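Leketcombe Reading Group, minutes, 21 Mar 2022

I took the notes again, so blame me for the spelling. We started with the Jinden translation, all 700 pages of it, and I'm afraid only a few of us had got past page 74 (me included!). Those who had finished loved the second half, so we're giving it until June.
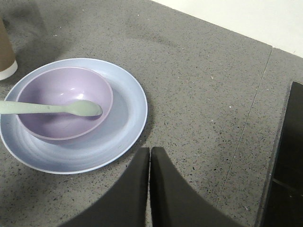
Then on to the library loan sets. Plurkilcombe branch will lend us 20 copies of the Aerts stories, but wants them back after 30 days, and I said I'd ring and beg for longer. Agreed: short books only over the summer. Poetry was put to a vote and lost, again.

Next meeting: usual room, usual time.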